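How I set my rules for two-arm bag packing

Before I let both arms loose on a packing job, I write the house rules on a card and stick it by the stop button. Mine fit on one side. Rule one: agree which arm holds and which arm fetches, and put it in the job file. 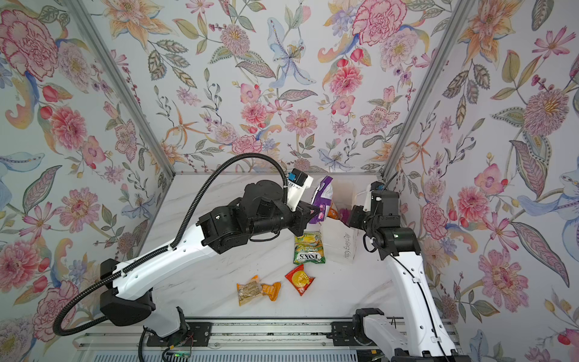 Rule two is speed. At Amomside we cap everything at 32 per cent while both arms share the table (yes, it's slow, and yes, you'll get used to it!). Keep hands out until the arms are parked, even for a dropped sweet.

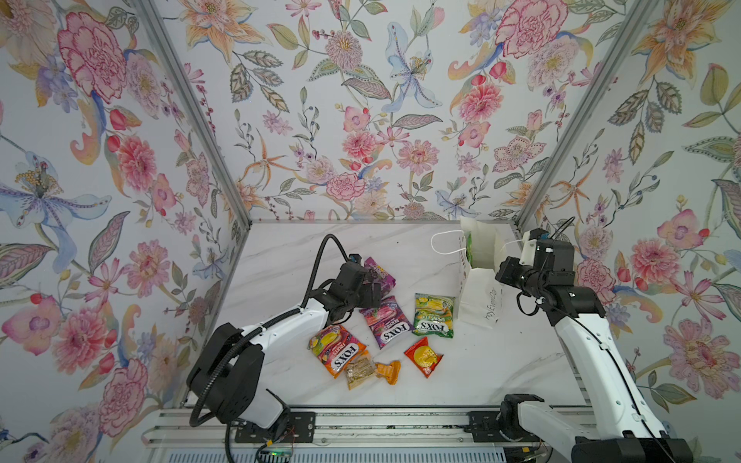

One arm on the bag handle, the other down at a purple packet.

Next, sort out your grip settings. I keep 2 in the Ikis software, one for packets and one for paper, and I check them at the start of every shift.
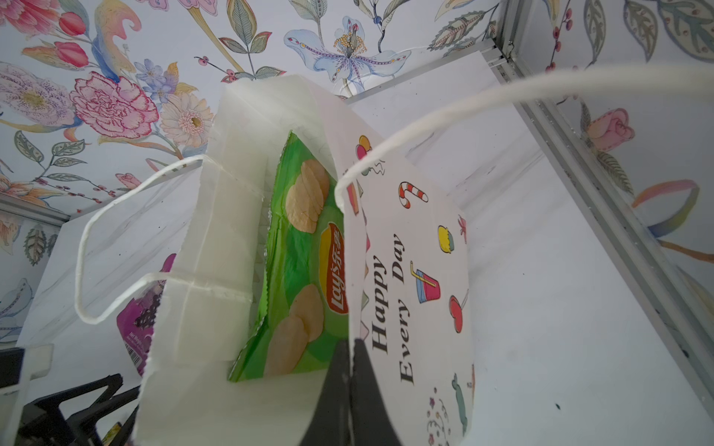

Grip rules need writing down per material. Paper creases very easily, so I start low and go up a notch at a time. Pick a spot by the base of the bag, like the fingers have at the lower front there, and keep well away from the rope handles, which love to snag.

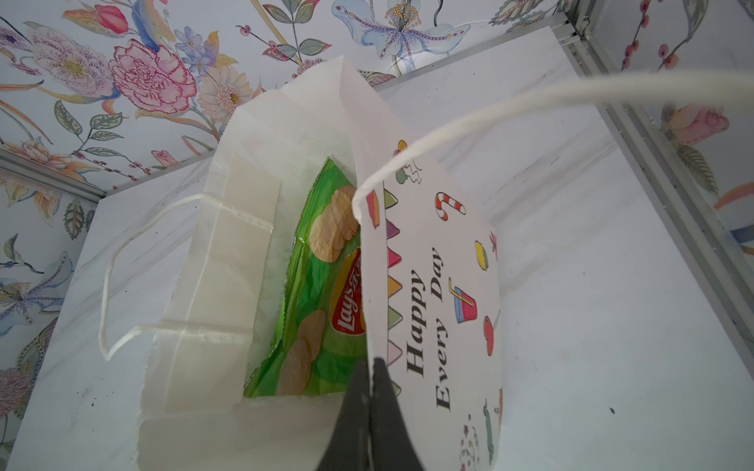 Last of all, log every stop, up to 9 words each, and read the log before you change any rule.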